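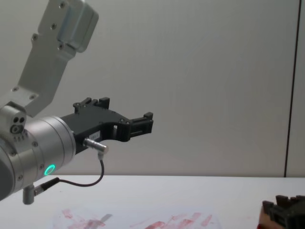
Substitution rule in the county cup, clarification wanted
Fultdale Football Forum > Rules and Officiating

touchline_dave
Rule 25 allows five subs in normal time from a maximum of three stoppages. It doesn't say whether half-time uses one up. Gudetti made 2 changes at the break on top of three separate stoppages and the referee allowed it. Drokon have appealed.

offside_ruth
Half-time doesn't count. Same as the league.

touchline_dave
The league rule says so in writing. The cup rule doesn't.

Chibuzor Mohammed
The cup rules adopt the Laws of the Game wherever they are silent, see the opening paragraph. Half-time is excluded there. The appeal should fail.

keeper327
Disagree. Rule 25 isn't silent, it gives a maximum and lists no exceptions. Effiong lost a tie on that reading 6 seasons ago.

Chibuzor Mohammed
Effiong used a sixth player. Different offence.

keeper327
I had it down as the stoppages. Will check the minutes.

offside_ruth
Either way the wording needs fixing at the June meeting. Proposals have to be in by noon the day before.

touchline_dave
Draft sent. One line added, copied from the league rule.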